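4. The processor task

4.1 Why we chose it

When the Arriaga project began, the students wanted a job for the arm that looked easy and wasn't. Stacking blocks had held their interest for a fortnight. Putting a processor into a desktop motherboard was Dulce Beltrán's suggestion, and the rest of the group took it up with real excitement (the whiteboard from that afternoon is still covered in her sketches). Most of them had built or repaired a computer at home, so they already knew what a good placement feels like in the fingers. Turning that feeling into something a machine could follow became the heart of the course.

The task also suited our teaching goals. A socket of this kind asks for no downward push at all. The chip has to arrive level, the right way around, and be let go gently. A student who programs a firm press, as many did at first, learns very quickly to look at the force readings before anything else.

4.2 Class organisation

The project ran with 27 students in their second year, working in teams of three. Each team had the bench for one session a week and could book extra time in the evening, which they did far more often than we had planned for. Cirilo Lozano looked after the hardware and Iraís Ventura ran the programming sessions. All teams shared one code base, which the students named Tudska, and changes had to be read by another team before they went onto the arm.

Early sessions used dead boards from a recycler and a flat plastic blank cut to the size of a chip. By April every team had moved on to real processors. We were generous with the dead boards and strict with the working ones: a team could use a working board only after ten clean placements in a row with the blank.

4.3 Breaking the job into steps

Students were free to divide the task however they liked, and the differences between teams were a pleasure to read. Most settled on five steps: pick up, carry, hover, lower and release. The hover turned into the step everyone cared about. It is the last moment at which the arm can stop and correct itself without any risk to the contacts, and the better teams spent most of their time there. Figure 3 comes from this part of the task.

One team tried to skip the hover by relying on a very accurate pick-up. Their runs were quick, and on a good day they were lovely to watch, but a small slip in the grip during the carry left them with no way to recover. They put the hover back in and kept their faster carry, which three other teams then borrowed with great delight.

Tilt gave more trouble than position. A processor held by its edges can turn between the fingers, and the wrist may be perfectly level while the chip is not. Higinio Varela's team wrote a short routine that compares the line of the chip's edge with the line of the socket and turns the wrist to match.

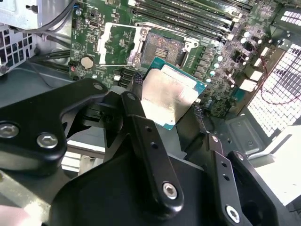
Figure 3. Processor held in the gripper over the open socket, with the load plate raised. The chip is tilted between the fingers and is not yet seated.

The routine was merged into Tudska within a week, and every team used it from then on – some with changes of their own. Its first version was fooled by glare off the metal lid of the chip, so the team moved the lamp and limited the search to the outer border.

4.4 Records kept

Over the term the class logged 385 attempts, of which 110 used working boards. For each one the students saved the joint positions, the force readings and the wrist video, and wrote a line or two in their own words. Those short notes were a wonderful surprise. They caught things we had no column for, such as a cable that had drifted across the path of the arm, or a grip that "looked fine but felt late". We return to them in Section 5, where we compare the notes with the force readings for the same attempts.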